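Section 4: Setting up a public lecture in Drandeo

By now you have an account and at least one room on your list, so you're ready for the fun part: putting a real talk on the calendar! Most departments manage their first one in a single sitting. The steps below use the Trevor Lecture Theatre, but any room with a seating plan works the same way.

4.1 Create the event

1. Open Calendar and choose New event, then Public lecture.
2. Type the title of the talk. You have 95 characters, spaces included, and the title will appear on the website, the tickets and the door sign exactly as you type it.
3. Pick the room. Drandeo fills in the number of seats for you (the Trevor has 101).
4. Set Doors and Start as two separate times. For a 6 p.m. talk, 5.30 p.m. for doors works nicely.
5. Choose Save as draft.

Note: A draft holds the room for you but stays off the public website, so take all the time you like over the wording.

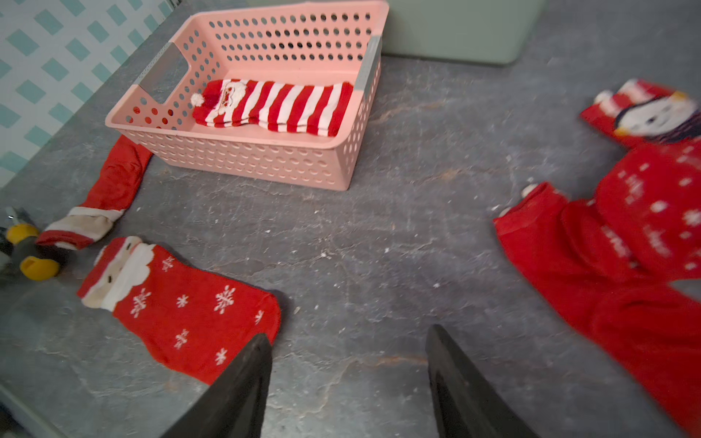
Fig. 7. Striped Christmas sock in a pink basket.

4.2 Add your speaker

1. In the draft, open the People tab and choose Add speaker.
2. Enter the name as the speaker wants it printed, accents and all. If your speaker is Stijn De Bruijn, put "De Bruijn" in the surname box, or the programme will list him under B.
3. Paste in a short biography. Anything past the fold is hidden behind a Read more link, so put the good bits first.
4. Tick Send welcome pack. Your speaker gets a lovely clear email with the room, the times, a map and a link for uploading slides.
5. Under Access needs, record anything the speaker has asked for: a stool, a lapel microphone, step-free entry to the stage. The front-of-house team sees this list as soon as you save.

Caution: Do not type phone numbers or home addresses into the biography box. Everything in it is public. Use the Private contact box underneath.

4.3 Open bookings

1. Go to Tickets and choose Free, Paid or Mixed.
2. Hold back seats for guests, press and helpers. In the Trevor we keep the front row, and the remaining 82 seats go on general release.
3. Switch on Waiting list. It's a brilliant feature: when someone cancels, the next person gets an email and has until noon the following day to say yes.
4. Choose Publish. The event page goes live within a few minutes.

Tip: Open the page on your own phone before you share the link. Spelling mistakes have a way of showing up on a small screen! 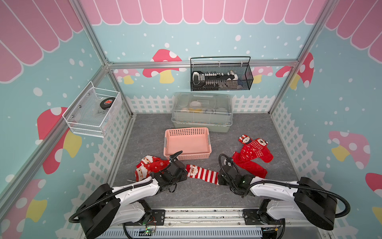
4.4 If your speaker has to change

Illness, trains, snow in January: it happens to every series sooner or later, and Drandeo handles it really well.

1. Open the event and choose Replace speaker. Do not delete the event, as that cancels every booking with it.
2. Add the new speaker as in 4.2. The old biography moves to the archive, where you can pick it up again for a later date.
3. Decide whether the title stays. If it changes, Drandeo asks you to confirm the new one twice.
4. Choose Notify ticket holders. A ready-made message appears, and you can edit every word of it.
5. Reprint the door sign from Documents.

Note: If the time or room has changed as well, save those first and notify people afterwards, so they get one message and not three.

Caution: Messages go out straight away and can't be called back. If your talk is linked to the Esenetti mailing list, untick Whole list before you send. It has 2,787 addresses on it, and most of them haven't booked.

Streaming the talk through Zetora is covered in Section 5. You'll need the event to be published before you start.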